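Home Kitchen Cleaning Workshop Garden Ask Us
Search tips Go

Filed under: Kitchen worktops, Gadgets

What we picked up at the Evach open day in Dokcombe

Evach ran its robot kitchen demonstration at the Dokcombe hall on 19 Jul 2023. Ebenezer Dankwa took the morning group and Constanza Ocampo the afternoon. Everything was shown on a large screen, using a computer model of a house with a gripper working inside it. Each session lasted 90 minutes. Most of the questions were about ordinary kitchens, so these notes are for people without a robot.

Leave a clear strip at the front of the worktop. Ebenezer keeps 400 mm free in his demonstrations. A kettle pushed back against the wall is easier to work round than one left halfway.

Put things down where you will next need them. Mugs by the kettle, boards by the sink. Constanza said most of her planning time goes on journeys across the room, and the same is true of cooking tea for four.

Turn handles inwards. Pans, jugs and measuring cups should all face the same way on the shelf so you can take hold of them without looking.

Check your walkways. Her rule is 600 mm between a table and the nearest unit. We measured ours at home and had to move the bread bin trolley.

Mottled stone worktops hide crumbs. Wipe towards you with a damp cloth, then go over it with a dry one. Look along the surface at a low angle afterwards.

Grip wide, then close. When lifting a full casserole, open both hands past the sides before you bring them in. Kalley oven gloves are too stiff for this; the thinner Bogale ones were better.

Label shelves at the front edge. Evach uses 11 labels for a small kitchen. We managed with fewer.

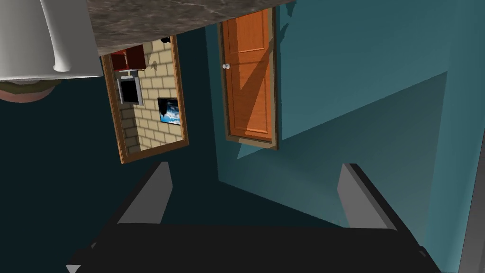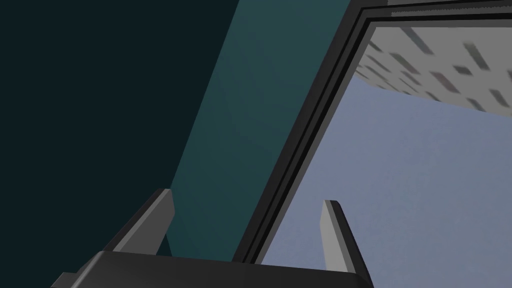 The simulated gripper at the Evach demonstration, both fingers apart and nothing held: near the orange door in the first picture, beside the dark-framed opening in the second.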